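Bredier, Prisville: lunch, a hundred dollars, and a few questions for the owner

I had eaten at Bredier twice before I asked Svend Kirkegaard for an interview, and I paid both times. The first dinner was very good. The second was good. Both cost $100 a head before drinks, and both were paid for in full on my phone, before I'd seen so much as a bread roll. That last part is what I wanted to talk to him about.

"Everybody wants to talk about that," Kirkegaard said. "I make the best soup I have ever made in my life and people want to talk about the booking page."

We met on a Monday, when the restaurant is closed, at the table by the kitchen door. He'd put out coffee and a plate of rye crackers and he looked like a man getting ready for the dentist. He has cooked for a living since he was a teenager and opened Bredier in what used to be a tire shop, a fact that gets its own paragraph on the back of the menu. I'm never sure why restaurants want me to know what the building used to be. The chicken doesn't taste any different.

For anyone who hasn't been, the arrangement goes like this. You reserve through a service called Evulance. You pick a date and a time, you pay for the whole meal, and you get five courses which you don't choose. If you can't make it, you may pass your seats on to a friend, or you may ask for them to be put back up for sale, and if they sell you get your money, less a fee. If they don't sell, you've bought somebody's dinner and nobody ate it.

I put it to him that this moves all of the risk from the restaurant to the customer.

"No, it moves some of it," he said. "You buy a ticket to a concert, you get sick, the band keeps the money. You don't write an angry article about the band."

I said I might, if the band also picked the songs, told me when to arrive and charged me for a glass of fizzy water on the way in. He laughed at that, and then he explained the water, at some length. It's filtered and carbonated in the building. It still comes out of the tap, and it still appears on the bill.

His case for prepayment is one that a lot of owners make. A small dining room can't absorb empty chairs. The fish has been bought, the cooks have been scheduled, and when a party of six doesn't show up on a Friday the profit for that night goes with them. Before he switched, he told me, people would book three places for the same evening and decide in the car. "They think it's a maybe. I have a lamb shoulder in the oven for six hours. The lamb is not a maybe."

I believe him about the no-shows. I've heard the same complaint from diner owners and from people running white-tablecloth rooms, and I've also been the person deciding in the car. What I don't quite believe is that full payment is the only cure. A deposit would do it. A card on file with a sensible charge would do it. When I asked why he hadn't tried either, he said that he had tried a deposit, for one winter, and that it "made for arguments." He didn't want to go into what sort.

So I asked whether he'd made more money since the change. He turned his cup a quarter turn on the saucer. "We are more stable," he said. I asked again. "More stable is more money, over a year. Yes."

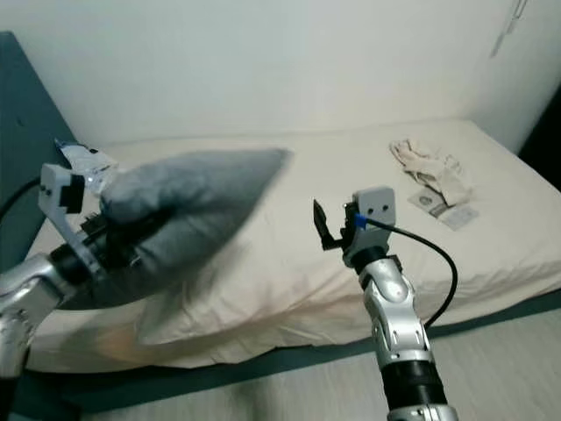

The overnight package is the newest part of the business, and it's the part I find hardest to swallow. You can now book dinner with a room attached, and the Evulance page nudges you toward it with a banner that won't stay closed. The word it uses is "retreat." What you get is a small place to sleep, with a plain white wall, a light gray floor and a cream-colored mattress taking up most of it, and I have no quarrel with any of that. After five courses and the wine I wouldn't care if the walls were plaid. My quarrel is with the word, and with the way the better dinner times seem to appear only once you've ticked the box for the room.

Kirkegaard said he didn't think that was how the booking page worked. I showed him on my phone. Dinner alone was offered at 5:00 and at 9:30. Dinner with a room was offered at 7:00. He took the phone from me, scrolled for a while, and gave it back.

"I'll ask them," he said.

It's worth pausing on that. I've interviewed enough chefs to know that many of them have never tried to reserve a table at their own restaurant. They hand that side to a company, the company sends a monthly report, and the report says things are going well. He told me he hadn't made a booking through the page himself in a long time. He also told me, unprompted, that the company takes a cut of the room as well as the dinner. Perhaps the two things have nothing to do with each other.

We moved on to the food, where he was a good deal happier, and I'll admit that I was too. He's a serious cook. The soup he'd brought up earlier is a clear smoked fish broth poured over potatoes and dill, and I thought about it for days. The fish comes from Snorradóttir, a smokehouse he's bought from since the restaurant opened, and the menu mentions it by name in three separate places.

"They do one thing and they do it well," he said. "I don't smoke my own. Everybody thinks a chef must do every single thing himself now. Make the butter, make the plates. Why would I make a plate? I'm a terrible potter."

I liked him for that. I asked if he thought diners cared where the fish came from, or whether they'd just been trained to look impressed when the server said a name they couldn't spell. He thought it was a bit of both. "Some ask. Mostly they ask if they can have it without the dill."

And can they?

"No."

Here we got stuck for a while. Bredier will work around an allergy if you declare it at booking. It won't work around a dislike. At my second dinner there was a course built on liver, handsomely done, and I watched the woman beside me move it from one side of her bowl to the other for ten minutes. She'd paid for it weeks before. The server asked if everything was all right and she said it was lovely. I described this to Kirkegaard and he winced, then said that he couldn't run a kitchen that size with substitutions, and that people knew what they were signing up for.

I'm not convinced they do. The menu isn't published until the week of the meal, and the refund window (such as it is) closes earlier than that. So the only moment when you could find out there's liver is a moment when it no longer helps you. He said surprise was part of the pleasure. I said surprise was easier to enjoy for the person who already had the money.

He pushed the crackers toward me. They were excellent crackers. 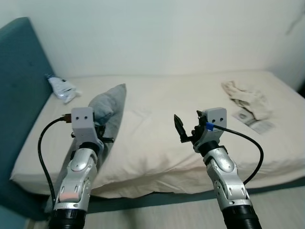 One regular I reached by phone later in the week told me I was being unfair on this point, and that choosing was exactly what she went out to get away from. She spends all day making decisions, she said, and by the evening the last thing she wants is to be handed a list with fourteen entrees on it and asked if she has any questions. She'd had the liver too. She had two helpings, because her husband wouldn't touch his.

I take that seriously. There are plenty of people who feel as she does, and for them a set menu is a kindness. I'd only say that there have been set menus for as long as there have been inns, and for most of that time you paid when you stood up from the table. If the soup was cold you could say so while your wallet was still in your pocket. I asked Kirkegaard how many complaints he gets in the dining room now compared with before, and he said hardly any, and he offered this as proof that the guests are content. It could be. It could also be that people who've already paid don't see the use in speaking up, and go home and don't come back. He said he'd know if that were happening. I asked how. He said he'd feel it.

There's the matter of the service charge as well. It's included in the hundred, which I'm in favor of, and the page says clearly that no tip is expected. And yet at the end of both of my dinners I was brought a slim black folder with a line on it for "additional appreciation." I asked about the folder. He sighed and said the staff had asked for it, that some guests insisted on leaving something and there had to be a way. Fine. But the folder came to me before I'd insisted on anything, and it came with a pen.

"Maybe it could come without the pen," he said.

I pressed him on whether he'd eat at his own place if he weren't the owner, at that price and under those terms. He took this better than I expected. He said he would, once a year, for a birthday. The rest of the time he eats at a noodle counter two streets over where he pays cash and is out the door in half an hour. He wouldn't tell me what it was called, on the grounds that I'd write about it and then he would have to stand in line.

Some changes are coming in November, he told me. The menu will go up earlier, he hopes, though he wouldn't promise how much earlier. There'll be a short bar menu for walk-ins, with the broth on it, served in a mug, and no booking needed. I asked what the mug would cost and he hadn't decided. I said it was the first thing he'd told me all morning that made me want to come back at my own expense, and he pointed out that I'd been coming at my own expense all along.

As for the dinner times, I checked the page again on the night I finished writing this. Seven o'clock was still only there with the room. I've emailed him the screenshot.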